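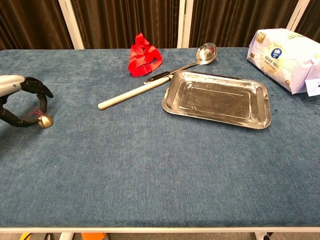 The Night the River Came Up Nanayakkara Street

10/19/20

Filed under: Weather, Grumbling

Every town has one flood it talks about and several it has forgotten. In Ralby the one we talk about is the big November one, when the Skalora came over its bank beside the bus depot and went shopping. I was living at number 48 at the time, in a ground floor flat the letting agent had described as "handy for the water".

It had rained for 5 days. Ralby people don't regard that as rain so much as the usual arrangement, so we all carried on. The radio said there was a warning out for Drirklow, upstream, and my landlord, Minoru Yagi, came round to tell me that Drirklow always flooded and Ralby never did. He then went home to his house at the top of the hill.

The water arrived a bit after tea. I had expected a wave, or at least some noise, and what I got was a damp patch by the back door that I blamed on the dog. Then the mat floated. I put the telly on the table, the toaster on the telly and the dog on the stairs, and after that I ran out of ideas and rang my mother, who asked if I'd had anything hot to eat.

By midnight it was over the second stair. A couple from the upstairs flat let me in and we played rummy by torchlight with a pack that had no sixes. Somebody across the road had a caravan, and we watched it go slowly past the chip shop and turn left, quite correctly, towards the ring road.

The paper said afterwards that 246 homes had water in them and that 2,000 people were without power. I'd have put the second figure higher, but then I was one of them and inclined to take it personally. The lights came back in time for me to get a proper look at the carpet, which I could have done without.

What I remember best is the smell. It was river, mostly, with diesel and something like old cabbage, and it stayed in the cupboard under the sink until the spring. I threw out three pairs of shoes and all my records from A to M. The N to Z shelf was higher up, and to this day I own a great deal of Van Morrison and no Beatles.

Mr Yagi had the walls replastered and took a tenner off the rent. They've built a flood bank by the depot now, with a bench on it and a plaque that gets the year wrong. I wrote to the council about the plaque. They wrote back thanking me for my interest in the bench.

Posted in Weather | 5 comments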